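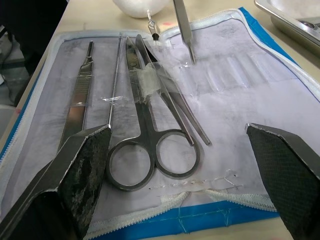 The Girar cell is set up to the plan we sent you, and I am less pleased with it than the plan was. Most of the period went on the grippers. Gaillard supplied the fingers with two kinds of pad face, and we were told the difference would not matter in daily use. I don't believe it. On the dissection kit, where clear tape holds the scissors to the lining, the fingers have to come down on either side of thin steel with very little to get hold of, and the mottled pad and the diamond-patterned one should not be expected to age alike. Divina Navarro now logs each one separately.

## Upkeep

Jelle Maes wrote the service routine. Pads are wiped at the start of a shift and checked for play in the finger mounts at the end. The supplier's sheet says to replace them at 500 hours. We have budgeted for 200, and I would not bet on that either. The arms were re-zeroed 3 times after the wrist mounts were refitted, which is twice more than the manual allows for.

Cable routing is still my main worry. The left arm's cable goes up in a high loop to the wrist mount, and Boris Slanina wants it shortened. Parveen Weerasinghe thinks a shorter run will pull at the connector when the elbow is fully out. Neither has shown me a test, so it stays as it is.

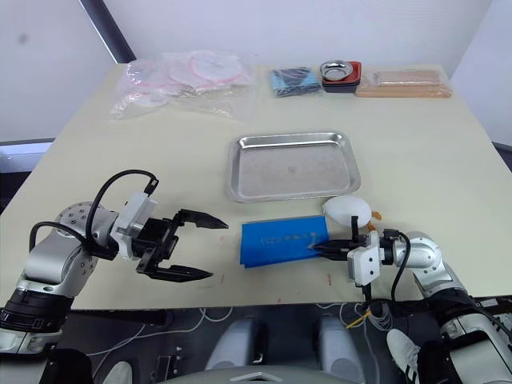

*Both arms over the table, the right gripper holding the edge of the blue sheet.*

## Money and what is left

Spending is within the grant apart from one line, spare pads, where we need a transfer from travel. Item 113 in the parts list (second wrist mount) has not been ordered. Drarine quoted a delivery in April and would not put it in writing.

I am not ready to report a reliability figure. The one in the Plelico brochure was measured on somebody else's bench, and we shouldn't repeat it. Divina's pad log will go out with the next report, whatever it says.

Danilo Agbayani
Fri 21 March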